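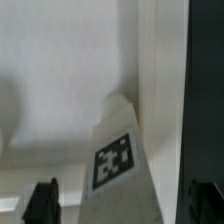 FOR IMMEDIATE RELEASE

Kurkham Football Opens Fall Sign-Ups, and Yes, the Friday Lights Are Back

KURKHAM, May 22, 2025. Hi everybody, Oksana Derkach here, head coach of the Kurkham Herons. I usually leave these announcements to our athletic office, but I asked if I could write this one myself because I've been grinning about it all week and my family is tired of hearing it!

Registration for our fall season is open as of this morning. We're taking players for two squads, varsity and JV, and we kick off in September at home against Bustolard. If you were at that game last year you remember how it went (I remember it every time I try to fall asleep). We had the ball on their 39 with plenty of clock, we got greedy, and we threw it right to their safety. Great kid, great hands. I still wish he'd dropped it.

So we spent the spring on offense. A lot of short throws, a lot of running the ball when everybody in the stands knows we're going to run it, and a whole lot of third-down work. Our line is older and bigger now, and I have a quarterback battle going that I'm going to enjoy right up until I have to pick one of them.
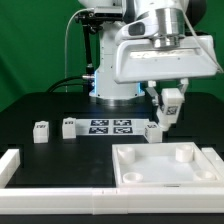
Now for the part I really wanted to tell you. We're playing night games at Sárközi Field again! The new lights are up and tested, the home bleachers have been rebuilt, and we now seat 511 on our side. I know that's small potatoes next to what they've got over in Zistari, but I walked out there the other evening when they switched everything on and I got a little choked up, dents in the scoreboard and all. Bring a cushion, though. The new benches are aluminum and they are cold.

A few things families keep asking me. You don't need any experience to come out for JV, and I mean that. Some of my favorite linemen had never buckled a chin strap before their first practice. Helmets and shoulder pads come from us, cleats and mouthguards come from you. Every player needs a physical on file before putting on pads, so please call your doctor now and save us all the August panic. Summer lifting is optional (but I'll be there, and I notice who's there with me).

Season tickets go on sale at the school's front office once classes let out, and single-game tickets will be sold at the gate. Students get in free with an ID.

Sign-up forms are at the front office and in the field house, in the wire rack next to my door. If the door's open, come on in and say hello.

Media contact: Oksana Derkach, Kurkham Football

###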